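Warehouse break-in: who files the claim for stored goods?

Ritu Dubey
Forty-six cartons of our stock were stolen from a rented bay in Drerkport in October. The operator, Shakya Storage, filed a police report. Do I need a separate one for my insurer?

Kuldeep Negi
Usually no. Request the report number and a copy listing your goods by carton. If they are missing, file a supplement at the same station. Check the notice period in your policy; mine was nine days.

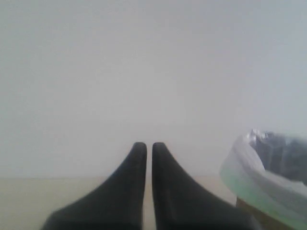
Two black gripper fingers, side by side.

The operator's insurance normally covers its own liability only. Read the storage contract for a per-carton limit.

Pushpa Tiwari
Same thing at Irgate, took over six weeks. Keep your invoices.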